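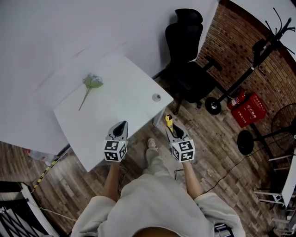
Plendari, the furniture and decor rental shop on Brodis Street, will add artificial flowers to its lending list in April. The first batch has 200 single stems, most of them in pale colors.

Customers can borrow stems one at a time or in sets for a table. A single stem rents for a week, and sets can be kept for up to 7 weeks. Vases are rented separately.

"People were already asking for flowers when they picked up tables and chairs," said Yoshinori Koyama, who runs the shop. "Fresh ones are a lot of money for an office that only wants something on the desk."

Koyama said 86 stems have been set aside for the Susum community hall, which is holding a spring dinner that month. The rest will be kept on the second floor, where customers can look through them before ordering.

Returned stems will be dusted and checked for bent stalks before going out again. Orders can be placed at the counter until 6 p.m.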